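In defence of the slow machine

A shared workshop in May smells of cut pine and other people's coffee, and ours has lately added the hum of a robot arm thinking. I'm fond of the noise. I am in a minority. At the last Thursday meeting Niamh Fitzgerald, who has rented the lathe corner for longer than I've been a member, asked how many evenings had gone into teaching a machine to pick up litter, and whether it might be quicker to bend down.

It would be quicker to bend down. I've timed it. A person can clear the bin before the arm has settled on its first opinion.

But I've come to think speed is the dullest thing you can ask of a home-made robot, and that most of the grumbling about automation comes from people who have only met it in adverts. In the adverts the arm never hesitates. It welds a car door, it pours a drink, it goes home. The one in our workshop dithers over a bit of rubbish like my uncle at a buffet, and you learn more about hands from ten minutes of that than from any brochure.

Take the contents of the bin. We could have bought a set of nice matching cubes. Hagos Alemayehu, who wrote most of the grasping code and named it Nigatu, won't have cubes in the building. His view is that a robot which can only lift cubes has been taught geometry and nothing else. So the test set is whatever was lying about on benches and in drawers, and the arm has to take it as it comes.

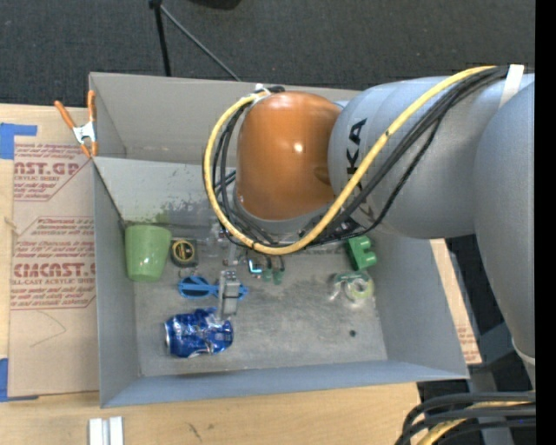 The arm over the test bin, with a crushed can below the gripper and a tape measure further back.

A tape measure is heavy for its size and has a smooth round face. Clear plastic is a nuisance even to me, and I have eyes and a grudge. A squashed can is no shape at all, and no two get squashed alike. Nigatu managed 53 lifts out of 400 in its first long run, a figure Niamh has written on the whiteboard and drawn a box round. I notice she hasn't updated it.

I'll grant her some of the argument. The project takes up a good table. It has eaten £645 of my own money in sundries, and I'd struggle to tell you what a sundry is. There's also the question of what we are practising for. If Nigatu ever gets good, someone will want it for sorting recycling or packing orders, jobs that people are paid for at the moment, if not very well. I don't think a hobbyist gets to wave that away by saying it's only a bit of fun on a weeknight.

What I do think is that it's better to have the argument in a room where the thing can be watched failing. Two members who had never touched a line of code now stop on their way out and offer advice. Most of it is bad -- one of them recommended magnets, for aluminium -- but they have views on fingers and friction that they didn't have at Christmas.

Niamh came by last week, stood with her coat on, and told Hagos his approach angle was wrong. He changed it that night. She still wants the table back.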